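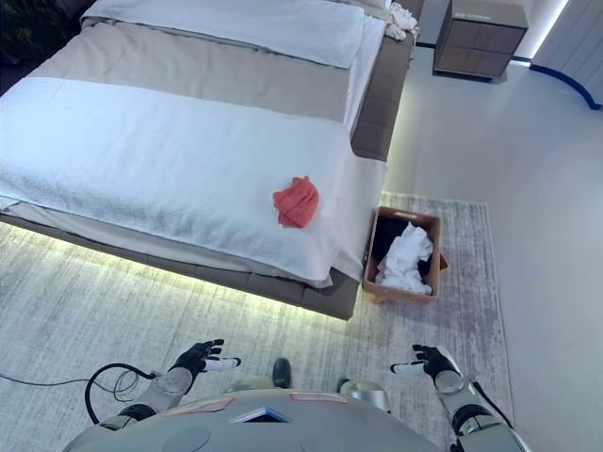
Is an upholstered bed with lights under the base worth having in an ordinary bedroom?
For us it has been, mostly for the rounded corners and the light at night. The fabric needs more care than wood would.

We bought the Clunia double in taupe-brown and have slept on it for nine months. I looked at the Miltura first, which has square corners and sits on legs, and I still think it is the better choice if you store boxes under the bed. You can't do that with this one.

Assembly took two of us one evening. The side rails are thick and heavier than they look in the store, so carry them up the stairs before you open the hardware bag. Two of the bolts at the head end are hard to reach with the short wrench supplied. Use your own.

The light is a warm white strip under the base. It shines down on the floor and the rug, and at night it is enough to find your slippers without waking anyone. Ours came on at full brightness every time until I read page 40 of the manual, where the setting is explained in small print. It does show up dust on the floor, so I vacuum more than I used to.

The fabric marks if you leave wet towels on the rail. I keep a white cover over the foot end, hanging down past the edge, and it takes most of the wear from folding laundry there. A damp cloth and a little dish soap got out the one coffee spot we have had.

On laundry days I use the woven Jaidee basket with the black liner, on the rug at the corner of the bed. It fits there nicely because the bed corner is rounded — with our old frame I caught my shin every week. The basket itself is fine. The liner is the part that gets washed, and it has kept its color.

Complaints: the headboard arrived with a loose staple at the back, and the store took until September to send the replacement panel. Lempi Ahonen at the store was polite about it, but it was a long wait.

I would buy the bed again. I would skip the matching bench.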